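The Great Slow Computer Question

Several of you have written in since February to ask whether it's time to throw out the family desktop and buy something thin. Judite Neves wrote twice, the second time in capitals. So I have been made to have an opinion.

My opinion is that most old computers are fine and most of us treat them badly. We buy a large box, push it under a desk next to the radiator, let the dog sleep against it, and then act wounded when it takes 9 minutes to open a recipe. A refrigerator treated this way would also complain. 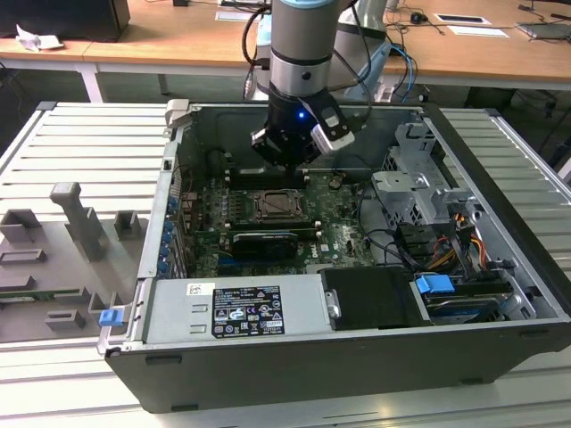

Issue 60

Start with what costs nothing. Uninstall the things you don't use. I found a program on my own machine for designing kitchens. I rent. Then look at the list of what opens by itself in the morning and turn off whatever you can't explain to another adult. Inês Serrano did this over one cup of coffee and says her start-up went from "go and hang the laundry" to "stand there and wait," and she calls that a triumph.

If you're still stuck, think about memory before you think about a whole new computer. Used memory is cheap, provided you buy the right kind, and there are several wrong kinds. I own two of them. Write down the model of your machine, take the paper with you, and don't let anyone in a store talk you into a gaming chair.

There's also the clock. An old desktop that wakes up convinced it's many years ago probably wants a new coin battery, the sort sold next to the gum. Turn everything off and unplug it first, please. Aurora Simões would like it known that she was right about this and that her brother-in-law was not.

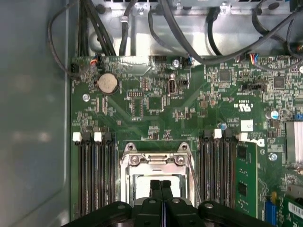
The motherboard, with its coin battery in the holder.

As for dust, there will be dust. Take the box outside, hold the fan blades still with a finger, and use short puffs of canned air. Don't use the vacuum cleaner, and don't do it upwind of your lunch - I mention this for Syafiqah Sumampouw, who knows why.

And before you open anything at all, copy your photos somewhere else. Somewhere else means another drive, in another room if you can manage it. A second folder on the same desktop called PHOTOS SAFE does not qualify, Amber.

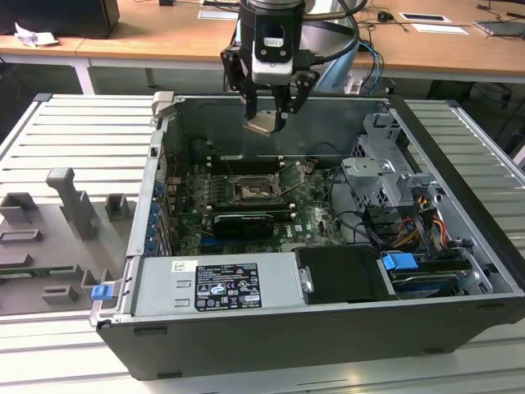

Swap Shelf

The shelf by the door at Plaltovine is full again, mostly with jigsaw puzzles of unknown completeness. We still have room for cables if you can say what they're for. Please leave no more than 5 items at a time, and take something home with you.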